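Notes from the house

Well, the winter closure is nearly done and I've spent most of it up in the muniment room at Brivier with a flask and two cardigans. For those who haven't been up there, it's the little room over the porch where the family kept its papers, and it gets no sun at all until June.

I was meant to be listing the estate maps. Instead I got stuck on a bundle of 32 letters from the second wife, the one we always skip on the tour because there's no portrait of her. What a writer she was! She came to Brivier at 20, hated the dining room, and told her sister so in nine separate letters. She also had the east staircase turned round so that guests wouldn't come down facing the kitchen passage – which settles an argument we've been having for over 16 years about why the bottom steps are a different stone. 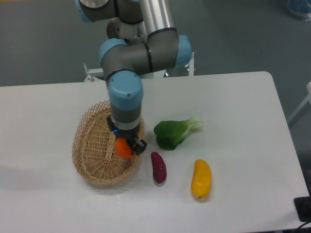 Poonam Mittal wrote back as soon as I sent round my notes, saying the staircase might have been moved a good deal earlier, as the cellar plan already shows it on the north wall, and would I please look at the plan again before we change the guide sheet. So I did. The plan has no date on it and two different hands, and I'm afraid I've come away less sure than I was.

Siebe Peeters has kindly offered to go through the mason's bills with me, if we can find them. They were in the blue box when the Shakya papers were moved, and the blue box now has curtain rings in it.

We open again on 16th February, with the usual tour and the long gallery if the floor is finished. I'll put three of the letters in the case by the library door, including the one about the soup. The handwriting is awful, so there'll be a typed copy beside each.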